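Stultden Community Workshop
Monthly walk-through, October
Inspected by: Matúš Matoušek
Areas: bench room, storeroom, rear exit

1. Exits and walkways
Rear exit opens fully — OK
Front door closer — slow, needs adjusting
Aisle between benches clear — OK
Comment: Two bicycles were leaning against the rear exit on Sunday. They were moved while I was there. Please use the rack on the Zelldale side of the building.

2. Fire equipment
Extinguisher by the sink, pin and seal — OK
Extinguisher in storeroom — gauge low, REPLACE
Smoke alarms tested — OK
Comment: The storeroom extinguisher was low last month too. Kolář has the order. Until the new one is on its hook, no finishing work in the storeroom.

3. Electrical
Panel door closes, labels readable — OK
Outlets by the sink trip on test — OK
Extension cords — one FAIL
Comment: The brown cord under the window had a split jacket next to the plug. I cut the plug off and threw it out. The 2000 watt heater must go straight into a wall outlet, never into a power strip.
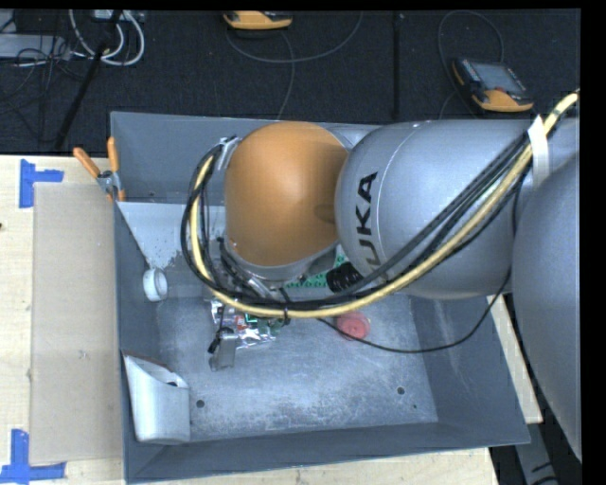
4. Cords, hoses and benches
Loose cords and air hoses are still the most common thing I write up. Hoses go back on the reel at closing, and anything that crosses a walkway needs a floor cover. On the benches, bundle the lines and tie them off, the way the white strap holds the yellow and black cables together, and check for any single line left hanging over a tray. Bench tops were clean except for glue near the vise.

5. Storage
Top shelf load, limit 400 pounds — OK
Lower rack, limit 500 pounds — OK
Solvent cabinet closed and latched — FAIL
Comment: Cabinet latch doesn't catch unless you lift the door. Basov hinges are on the shelf if someone wants to fit them before I get to it. Oily rags were in the open trash again. They go in the metal can with the lid.

6. First aid
Eyewash bottles in date — OK
Bandages — low, 2 boxes ordered
Burn gel — missing

Open items: extinguisher, door closer, cabinet latch, burn gel. Initial the sheet by the sink when you finish one.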